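Manalo House Learning Center
Progress report to the funder, second reporting period
Submitted 2025-06-11

1. Status of the project

The conversion of Manalo House into a residential learning center for secondary and university students remains within the approved budget. The ground floor and first floor are structurally complete. The second floor is at the finishing stage. The evening program has been running in temporary rooms at the Tremum branch library since the start of the school year and will move when the building is handed over.

Two items in the grant agreement are behind the approved schedule: the rear stair and the heating controls. Both are dealt with in section 2. One item, the student selection procedure, was completed ahead of schedule and is in use.

2. Building works

Roof and attic. The slate covering on the street side has been replaced in full. On the courtyard side, the contractor kept the sound slates and reset them on new battens, as agreed with the heritage office. Insulation was laid between the rafters and inspected before the boards were closed. The attic will be used for storage only. The fire certificate does not allow occupation, and we do not plan to apply for a change.

Windows. All windows facing the street are protected and had to be repaired in place. The joinery shop took the sashes out one elevation at a time, so the rooms behind were boarded up for longer than the program assumed. The windows facing the courtyard are new double-glazed units with matching profiles. Three of these were delivered with the wrong hinge side and were sent back. The replacements have been fitted.

Rear stair. The opening in the second-floor slab was cut in the position shown on the permit drawings. When the plaster was removed, a steel beam was found that did not appear on any survey. The structural engineer redesigned the upper landing to bear on it. The revised drawings were approved without conditions, but the steel order had to be placed again. The stair is a condition of occupancy for the second floor. It has no effect on the use of the floors below.

Heating. The boiler and distribution pipes are in and have been pressure tested. The room controls supplied by Stultell do not communicate with the central unit in its present version. The supplier has accepted responsibility and will provide a replacement unit at no cost to the project. Until then the system can be run manually from the plant room. We have asked for a written delivery date and have not yet received one. Final payment on this contract is being held back.

Accessibility. The ramp at the side entrance was rebuilt after the first pour failed inspection for slope. The lift is installed and awaits its operating license. Accessible restrooms are complete on the two lower floors.

3. Furnishing and equipment

The furniture order was divided into two lots. The first covers desks, chairs, shelving and whiteboards for the teaching and study rooms. The second covers bedroom furniture for the residential floor. Lot one was awarded to the lowest bidder that met the specification. Lot two was put out again after only one valid bid came in, and the second round closed with four.
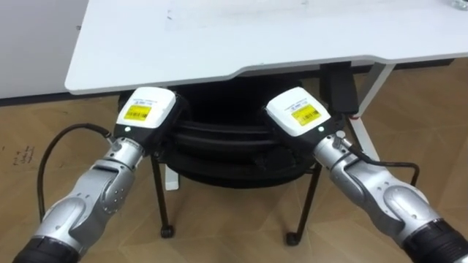
The unit prices in lot one were lower than estimated, and the difference has been moved to the contingency line under the rule that allows transfers of this size without prior approval. A line-by-line comparison is in Annex B. We do not ask for any change to the total for this heading.

Network cabling is complete on all floors. Wireless coverage was measured after the interior doors were hung, as the fire doors reduce the signal more than the design allowed for. Two more access points were added in the corridor on the residential floor. The cost was taken from contingency.

4. Program

The evening program has three strands: academic writing, applied mathematics, and local history and public life. Each strand meets twice a month. During the reporting period 300 students were enrolled across the secondary and university levels, against a target of 280 in the grant agreement. Attendance is recorded per session and entered in the Itia system, which the municipality also uses for its own courses.

Attendance in the mathematics strand dropped in the weeks before final exams, as it did last year. The coordinators propose to end that strand two weeks earlier next year and to add the sessions in the fall. This does not change the number of teaching hours and, in our reading of the agreement, does not require an amendment. We would like the funder to confirm this.

Selection for the coming year is finished. The center received 520 applications. Each was read by two assessors who did not see the applicant's name or school, and a third reader was used where the two scores differed by more than the agreed margin. Interviews were held at the library and, for applicants from outside the county, by video. Offers were sent in the first week of June. Travel support was requested by more applicants than the budget line foresees, and we expect to use it in full.

The mentoring component started late. Most mentors are teachers at local schools, and their contracts needed the consent of the school district before they could be signed. Consent has now been given for the full term of the project, so the delay should not be repeated. Mentors have met their groups at least once. The mid-year questionnaire was postponed for the same reason and will be sent in the fall.

5. Public access

The agreement requires the ground-floor hall to be open to local groups outside teaching hours. A booking procedure and a fee table have been drawn up and sent to the municipality for comment. Non-profit groups registered in the town will pay for cleaning only. Several groups have asked for evening dates that overlap with the writing strand. We propose to give the program priority during the school year and to release all evenings in the summer.

The reading room will hold 3,377 volumes transferred from the former teachers' college. The catalog has been checked against the shelves. Items with mold damage were set apart and are not included in that number. The conservator's quote for treating them is attached as Annex D — no decision is needed in this period.

6. Risks

Late delivery of the stair steel. Likelihood medium, impact high. If the steel does not arrive before the end of the summer, the residential floor will open after the teaching floors. Rooms in the Tremum student hostel have been reserved and can be released without charge up to four weeks before the start of term.

Heating controls. Likelihood medium, impact low. Manual operation is possible through the first heating season but would take staff time.

Staffing. Likelihood low, impact medium. The post of residential supervisor has been advertised twice. The second round produced suitable candidates and interviews are under way.

Energy costs. The estimate in the original application is out of date. A new calculation based on the finished insulation values will be included in the next report.

7. Decisions requested

a) Confirmation that the change to the mathematics calendar does not require an amendment.

b) Approval of the revised completion date for the rear stair, as set out in Annex A.

c) Agreement that the third installment may be paid on the partial occupancy permit for the two lower floors — the full permit depends on the stair and cannot be issued earlier.

8. Next period

Work on the second floor continues through the summer. The lift license inspection has been requested. The move from the library will take place once the partial permit is issued, and the library has agreed to keep the rooms available until then. The financial statement for this period, with copies of all invoices above the reporting threshold, is in Annex C.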